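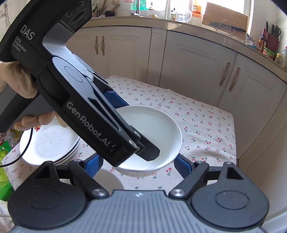
Thread on dish storage in the Endgate kitchen. Lower cabinets only. The drawers get their own thread if I ever finish them.

Starting condition: plates and bowls shared a shelf, bowls nested on top of plates. To get a plate you lifted the bowls off, put them somewhere, took the plate, put the bowls back. In practice the bowls stayed wherever they were put.

Step one was to take all the dishes out and work on the table. The counter was not available. It holds the cutting board, the knife block, the soy sauce, the teapot and the spices, and I didn't want to move those twice.

Tablecloth stays on. White, cherries and green leaves. A glazed foot ring on bare tabletop slides and makes a noise I dislike. On cloth it stays where you set it.

One caution about the cloth. Pull it flat before you load it. A fold under a stack of plates is enough to tilt it, and you don't notice until the stack is tall.

Plates first. Sort by diameter, then by profile. Two plates of the same diameter with different rim angles do not stack properly. The upper one sits on the rim of the lower one instead of the well, and all the weight goes through the rim.

Quick check for this: press lightly on one side of the stack. If it rocks, there's a mismatched plate in it somewhere. Lift from the top until the rocking stops. The last one you removed is usually the problem.

Mine had a Ritchie plate in with the ordinary white ones. Same color, nearly the same size, flatter rim. It had been in that stack since I moved in.

Bowls next. A bowl stores badly for its weight because most of the volume is air. Nesting fixes that up to a point. Past the point, the bowls wedge and you need two hands and some patience to separate them.

The wedge depends on wall angle. Steep walls wedge early. Shallow bowls with a wide mouth will nest all day. If yours are steep, put a paper towel between them or keep the stacks short. I keep the stacks short.

While a bowl is out, turn it over and run a thumb around the foot ring. Unglazed ceramic is abrasive and it will mark the glaze of whatever it sits in. The gray scratches people blame on cutlery are sometimes from this, though cutlery does leave metal marks too.

Rough foot ring: a few turns on fine wet sandpaper, rinse, dry. Do not do this to anything you care about in the antique sense.

Inside of the bowl: look for crazing under window light. Tilt it until the reflection crosses the wall. Fine lines in the glaze that don't catch a fingernail are crazing. A line that does catch is a crack, and that bowl can hold keys from now on.

Now the cabinet. Empty, wiped with dish soap and warm water, doors left open to dry. These are cream doors with panels, so the dirt collects in the corners of the panel molding. An old toothbrush gets it. Scouring powder gets it too, along with the paint.

Handles: curved brown ones, screwed from the inside. Every one of them was slightly loose. Snug with a hand screwdriver. A powered driver will pull the handle into the door face and leave a dent around each post.

Shelf pins. The originals were plastic, and one had a visible bend. Replaced the set with steel pins from Fliltell. Check hole diameter before you order. A pin that's a little undersized will fit, hold, and slowly ream out the hole.

Shelf height was set by the bowls. I wanted over 200 mm of clear space above the shelf so that I could lift a stack out without tipping it. Tipping is how rims get chipped, on the underside of the shelf above, where you can't see it happen.

Liner: Estus ribbed mat, 3 mm thick. It cuts with ordinary scissors. It came rolled and wanted to stay rolled, so I left it flat on the floor under a baking sheet while I did the handles.

Do not glue or tape the liner. Crumbs get under any liner eventually and you'll want to lift it out and shake it.

Layout. Heavy dinner plates go low and toward the hinge side, close to the cabinet wall where the shelf is supported. Bowls take the middle. The middle of a shelf is where it sags, and bowls are the lighter load per area. Small plates go at the front.

I limited the dinner plates to seven per stack. That's the number I can lift with one hand under and one hand steadying, from a crouch, without thinking about it. Your number may be different. Find it before you set the shelf height.

On lifting from a low cabinet: bring the stack toward you to the shelf edge first, get a hand fully under it, then stand. People reach in, pinch the rim and pull. The rim is the weakest part of the plate.

Setting down is the same in reverse. Foot ring down on the far edge, then lower the near edge. Setting a ceramic bowl down flat and fast is what cracks the base, usually much later and in the dishwasher, so the dishwasher gets blamed.

Plastic bags. The kitchen had a pile of these and so does yours. They take more room than the dishes and they migrate. I flattened the usable ones, folded them lengthwise and filed them upright in a shoebox on the lower shelf. Torn ones went out.

Plate racks: considered, not used. A vertical rack gives you any plate without lifting the others, and it wastes depth. In a shallow cabinet that trade is fine. In this one the back third would have been dead space.

Felt separators: also considered. Useful for anything with a metallic rim or hand-painted decoration. For plain white everyday dishes they are one more thing to wash.

Total working time was long. The reloading itself took 20 minutes. Sorting, cleaning and waiting for the cabinet to dry was the rest of the afternoon, and drying was most of it. Open the window.

Result after a few weeks of normal use: stacks still straight, liner hasn't crept, pins haven't moved. The one failure is the small plates at the front. They get used least and they're in the way of the ones I want. I'll swap them with the bowls.

Correction to the post about nesting: a paper towel between steep-sided bowls works, but only if they go in completely dry. Damp paper dries onto the glaze and has to be soaked off.

Also asked a few times — the Estus mat can be washed. Cold water, mild soap, hang it over something. Mine came back slightly wavy and relaxed under the plates overnight.

Next is the counter. The board currently leans, and things get put in front of it. I'd like a slot for it beside the knife block. Measurements first.

Last updated: May

Comments

plainglaze
The rocking test found two wrong plates in my stack. Both were the same brand as the rest, just bought later. They must have changed the mold.

hollowshelf
What did you do about the old pin holes? Mine are already oval.

> Thread author
Mine were fine. For oval ones, glue in a hardwood dowel, trim flush, redrill. Drill from the finished side with a depth stop or you'll come through the outside of the cabinet.

mkt_row
Disagree on the rack. I have one in a deep cabinet and put the serving dishes behind it. You reach them at holidays and that's enough.

> Thread author
Reasonable if you own serving dishes. I have one platter and it lives on top of the refrigerator.

teaspoon_b
Does the ribbed liner leave marks under heavy plates? I had a foam one that did, and then it stuck to the paint.

> Thread author
Ribs flatten a little under the dinner plates. No sticking so far. Foam on paint I would avoid.

oddcupboard
Waiting on the drawer thread.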